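Pince à main à deux doigts – kit à monter Stumex

Ce kit est conçu pour l'atelier partagé ou la maison. Il contient les deux doigts, les biellettes et la visserie. Le montage se fait sur une table ordinaire, avec 2 clés fournies. Pour l'essai, nous conseillons la vaisselle de tous les jours : un bol donne vite une idée du serrage.
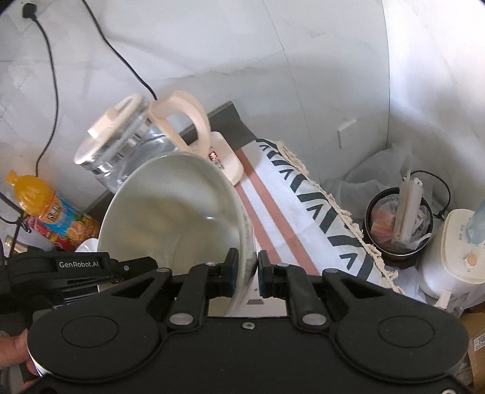
Prise par le bord, grand bol blanc en céramique.

Le corps reçoit aussi le support Flundusel, vendu séparément. Avant le premier usage, vérifiez le jeu des pivots et resserrez si nécessaire. 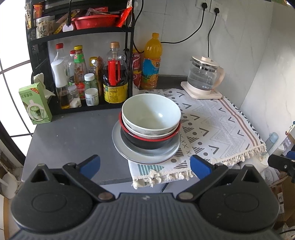

Texte et photos : atelier Chukwu, 23 mars 2022

Doigts ouverts devant une pile de vaisselle, on choisit d'abord la pièce du dessus. Approchez lentement et gardez le poignet souple.

Référence : Jekum 222
Prix : 2 799 €
Pièces de rechange disponibles à partir de juillet.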